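Home Topics Ask Members Search Log in

Kids' Things > Toys > Cleaning and Care

Cleaning play food and toy plates, and getting marks off a white table

6 min read

Print this page E-mail this page

Sylvie Turcotte
Illirden

I take care of a pretend kitchen with a fair amount of play food in it, and I would like some advice on cleaning the pieces that get handled the most. The set is a Kendau one, bought secondhand last May. It came without the box or the instruction sheet, so I don't know what the maker says about washing it. All of it is plastic as far as I can tell. No wood, no felt, no batteries.

The hamburger and the pink plate are out nearly all the time. Other things go back in the bin for weeks, but those two get used every day, and now they look it. The burger picks up a film that makes it feel a little tacky. I have been wiping it with a damp paper towel, which takes care of the top of the bun and does almost nothing for the grooves around the lettuce.
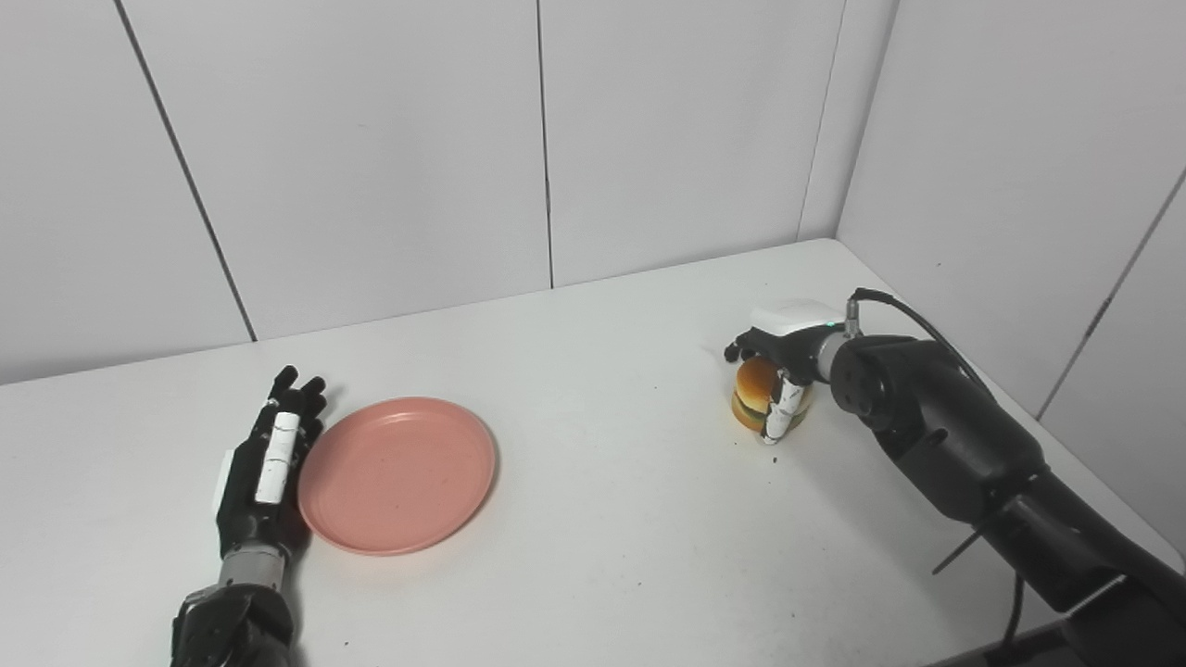
I don't want to soak it unless I know that's all right. I had a toy ice cream cone from another set that I left in a sink overnight, and it held water for a long time afterward. When you squeezed it, a few drops would come out of the seam at the bottom, and they did not smell good. I ended up throwing it away. I don't want to do the same to the hamburger, because the replacement sets I have seen only come with a hot dog and a slice of pizza.

So the first thing I need to know is whether play food like this can go in the dishwasher or a sink of soapy water, or if I should stick to wiping. 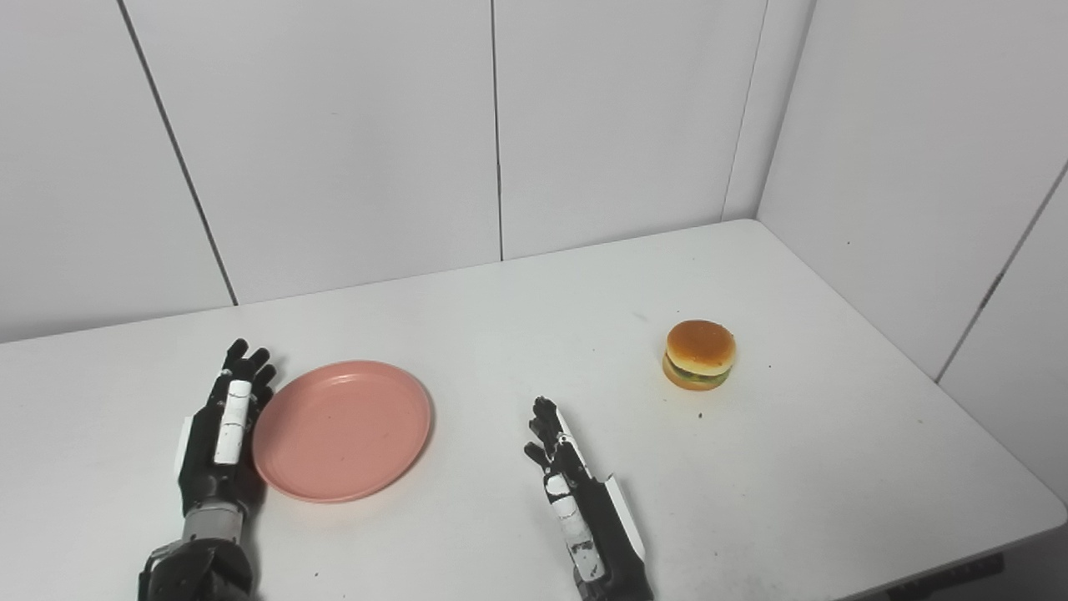
The plates are a separate problem. They are thin plastic, shallow, with a raised rim, and nothing can get trapped inside them, so I have been less careful and have run them through the dishwasher on the top rack more than once. None of them have warped. The pink one has faint lighter streaks on the inside, though, along with a few tiny marks, and they don't come off with dish soap. I can't tell if that is wear from being scraped with toy forks, or some kind of film from the detergent. If it's wear I will leave it alone. If it's film I would like to get it off.

Last, the table. It's white, it's a Zovberg, and it shows everything. I get small specks and gray smudges on it that a wet cloth just moves around. I have a bottle of Sundaram spray cleaner but it leaves the surface slippery and I have to go over it again with water. What do other people use?

Posted December 29, 2025

Annick Dhillon

I run a home daycare and have washed play food nearly every evening for 11 years, so I can help with most of this.

Start by finding out whether the hamburger is solid, hollow and sealed, or hollow with a hole. Turn it over and look at the underside under a good light. A lot of hollow toys have a pinhole somewhere, left from when they were molded, and that's how water gets in. Squeeze it next to your cheek. If you feel a puff of air, it has a hole. If it doesn't give when you squeeze it, shake it and listen. A hollow one usually sounds hollow when you tap it with a fingernail.

If it has a hole, don't put it under water at all. You can plug the hole with a dot of hot glue if it's for older kids, but I wouldn't do it for anybody who still puts toys in their mouth, as the dot can be picked off.

Here's how I wash the ones that shouldn't go under:

Put warm water and a few drops of plain dish soap in a bowl.
Dip a soft toothbrush in it and shake off most of the water.
Hold the piece with the seam facing down and brush along the grooves. For a burger, go around each layer in turn.
Wipe with a cloth wrung out in clean water. Do this twice, or the soap stays behind and the piece feels tacky again the next day.
Dry it with a towel and stand it on a rack until morning.

I suspect your sticky film is partly leftover soap and partly hands. Paper towels aren't much good on it. They slide over the high spots and leave the low ones alone.

Solid pieces can go in the sink with everything else. I put mine in a mesh bag so I can lift the lot out in one go. I don't use the dishwasher for any food pieces, even the solid ones. The paint came off a whole bunch of grapes that way, and I had pale green flecks on my drinking glasses.

For the plate, try this. Wet a cloth with plain white vinegar, lay it over the streaks for a few minutes, rinse and let it dry completely. If the streaks are gone, they were mineral or detergent film and you can do the same to the other plates. If they come back as soon as the plate is dry, they are scratches. You can also run your fingernail across them. Scratches catch, film doesn't.

Light scratches on a play plate don't bother me. I throw a plate out when there's a crack at the rim or a sharp place on it, and not before.

This was helpful (2)

Dwight Dufour

Magic eraser on the table. Works on mine. Wring it out first.

Wouldn't bother with the plates, they're toys.

Gun-woo Noh

The eraser suggestion above is fine but be careful with it. Those sponges are a very fine abrasive, about 2,000 grit if you compared it with sandpaper, and on a glossy top they will leave a dull patch if you scrub in one place. Try it under the edge or in a back corner first. If your top is already matte you probably won't see any difference.

What I do with a white table, in this order:

Dry cloth first. Many specks are just crumbs or dust, and wetting them turns them into smudges. That may be why yours move around.

Then warm water with a very small amount of dish soap. A few drops in a whole bowl. Use a microfiber cloth, fold it in four, and turn to a clean side often. One dirty cloth is enough to gray the whole table.

Then clean water, then dry it. Drying is the part people skip. White tops look streaky mostly from water left to dry by itself.

For marks that stay after that, baking soda mixed with water to a paste, rubbed lightly with a fingertip and rinsed. For pencil, an ordinary white eraser. For marker or ballpoint, rubbing alcohol on a cotton ball, but test it first — it can soften some finishes and it takes the color off printed edges.

About the spray leaving it slippery: you are most likely using too much. One squirt on the cloth does a table of that kind. Don't spray the table itself.

I disagree a little with Annick on the dishwasher. Our solid pieces go in the top rack without heated drying and have been fine, but ours are colored all the way through and not painted. If you can see brush marks or a color that runs over an edge, it's painted, and then I would keep it out.

This was helpful (11)

Sylvie Turcotte

Thank you, all three of you. I did some of this over the afternoon and wanted to report back, as I know I like it when people do.

The hamburger is hollow. I could not find a hole, but when I squeezed it hard there was a small puff from the seam between the lower bun and the layer over it, so it's staying out of the sink. The toothbrush did what the paper towels never did. The water in the bowl turned a color I won't describe. I rinsed it by wiping twice, as Annick said, and it doesn't feel tacky anymore.
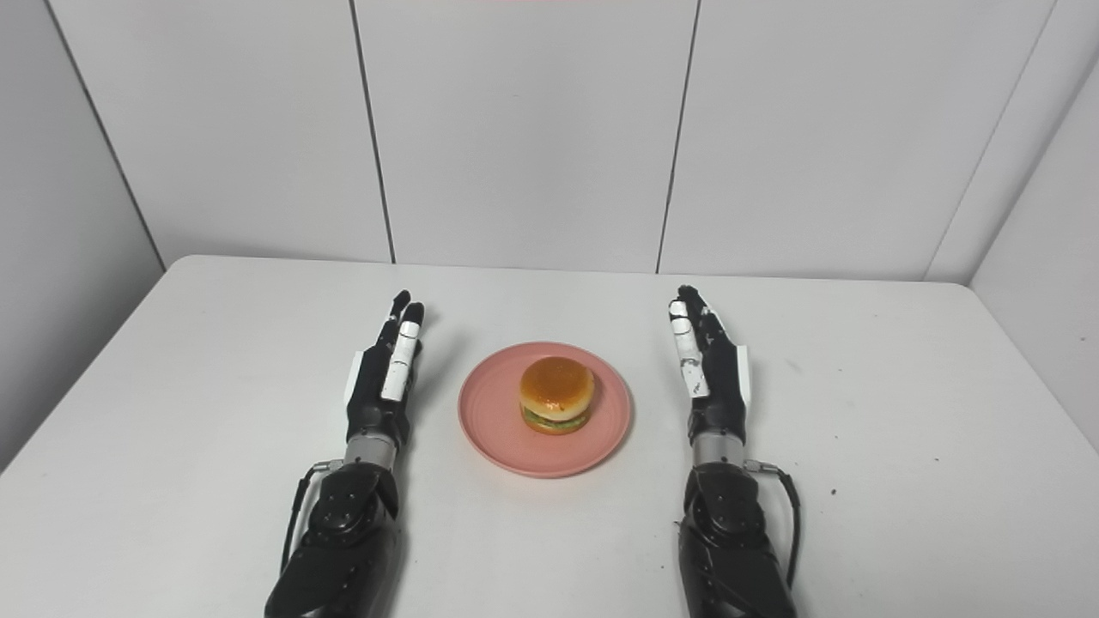 I went through the rest of the bin while I was at it. Most of the fruit is solid and went in a mesh bag. The fried egg is solid too. The milk carton has a hole in the base you could put a pencil lead through, so I taped it over and wrote WIPE ONLY on the tape. It looks bad but it will stop me from forgetting.

With the vinegar, the results were mixed. Part of the streaking went away and part of it came back when the plate dried, so I guess I had both kinds. I did the fingernail test on what was left and it catches very slightly. I'm going to leave it.

For the table I used the dry cloth and then the few drops of soap. That took off nearly all the smudges. There are a few specks that seem to be in the surface and I didn't go after them. I also measured out what I'd been spraying before, and Gun-woo is right, it was far too much.

I plan to do the burger and the plates once a week, and the rest of the bin once a month unless somebody has been sick.

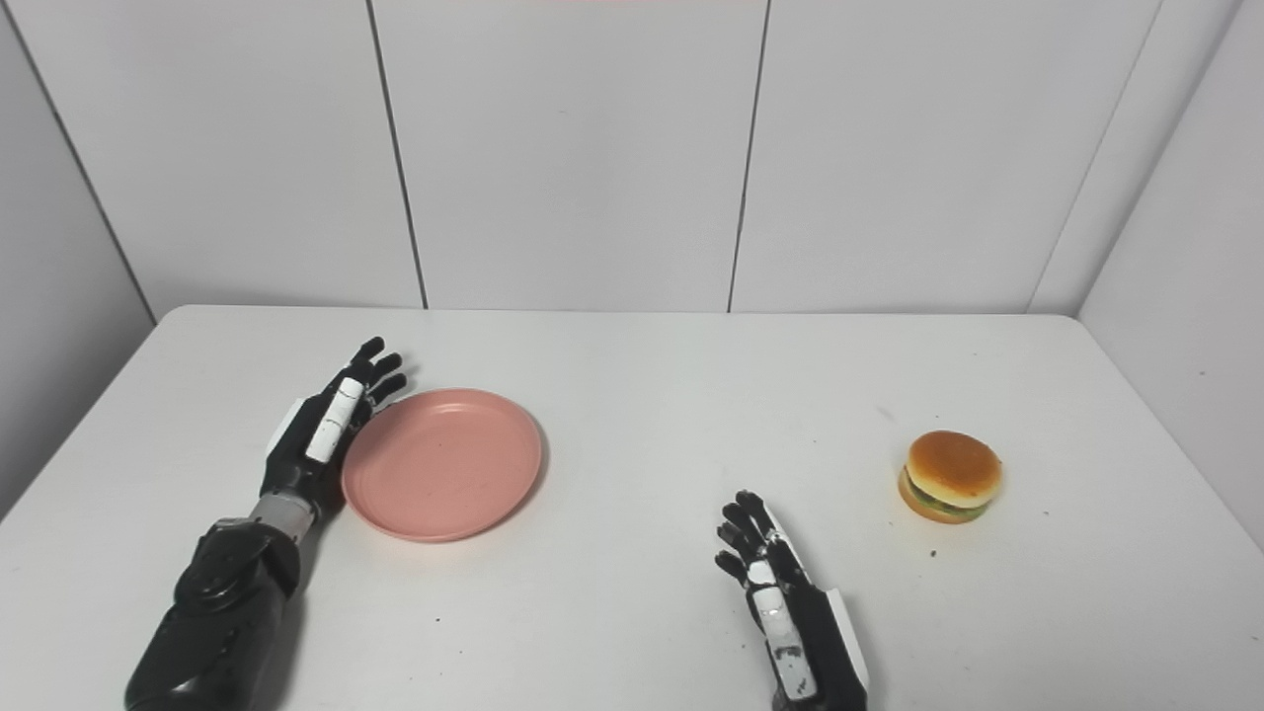 Is there anything you use to disinfect the hollow pieces after a cold has gone around, if they can't be soaked?

Annick Dhillon

I wash them the usual way first, then wipe them over with a cloth dampened with a disinfectant that is labeled for toys, and keep them wet for as long as the label says. After that I wipe them again with plain water and leave them out to dry overnight. Don't skip the wash. Disinfectant doesn't do much on top of a sticky film.

If you have had a stomach bug in the house, I'd put the hollow ones away in a box for a couple of weeks as well, and let people play with the solid ones. That's just what I do, and it's easier than arguing with myself about whether I got into every groove.

Maëlle Lemieux

Adding one thing for anyone who finds this later. If you already have water inside a hollow toy, set it hole down on a rack somewhere warm and leave it for several days. Don't use a hair dryer on it. I did that with a toy tomato and one side sank in and stayed that way. If it still smells when it's dry I would get rid of it.

Related topics: Washing doll clothes Storing puzzles without boxes Getting stickers off plastic

Print this page E-mail this page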